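Two Grippers and a Plate: speaker notes, Arnamstead meet-up, Tuesday slot 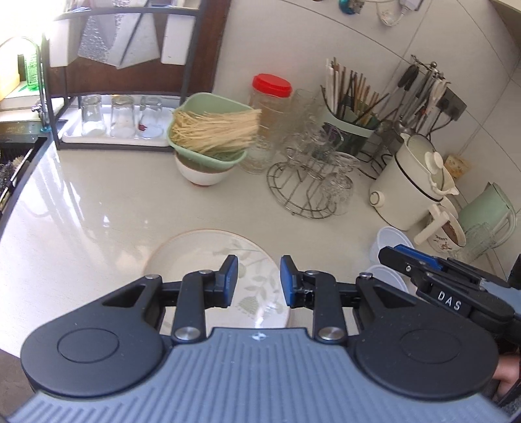 Start with the fingertips, as everyone else's talk starts with the arm. We spent most of the autumn on hand-held grippers, meaning you hold the thing yourself and do the chore with it, and the arm gets to learn about it later. Our question was dull and took ages: which pads do you want on the end? Point at the blue ones, standing open over the plate. A flat plate on a glossy worktop is a horrible object. It has a thin rim, it offers very little to get under, and any shine from the window ends up in the camera footage. Pause here for people who have dropped plates. There will be some.

Slide 2. The two sets of pads. Mostyn pads are soft and forgiving, and they pick up crumbs like a carpet. Eltberg pads are firmer, cost more and arrived in a box big enough for a kettle. Don't do the box joke if the Eltberg people have come.

Slide 3. The numbers. 342 attempts over 13 sessions, all in ordinary kitchens. Say "attempts" clearly. Last time I said "grasps" and was corrected from the floor by Tanvir Herath, at length, and he was right. Show the chart, then stop talking long enough for them to read it.

What the chart says: soft pads did better on rims, firm pads did better on handles. Mugs didn't care. On glasses the two were so close that I refuse to have an opinion, though I'll be asked for one.

Slide 4. Two hands. With a gripper in each hand you can tip a plate with one and catch it with the other. Everyone says this feels natural after five minutes. It took me most of an afternoon and I have been using cutlery for decades. Mention that the wrist gets tired before the pads wear out, and that we changed people over every half hour once we'd noticed.

Slide 5. Cameras. Keep this short. The Trumus controller stamps the video and the finger opening on the same clock, which saved us a week of lining things up by eye. We lost one whole session to a loose cable. Own up to it quickly and move on.

If the demo works: plate first, then the mug. If it doesn't, skip to the video and blame the table.

Likely questions: price (see handout), left-handers (yes, same tool), washing up (no, the tool isn't waterproof, please stop asking).

Water is under the lectern. Finish by ten to four, they want the room back.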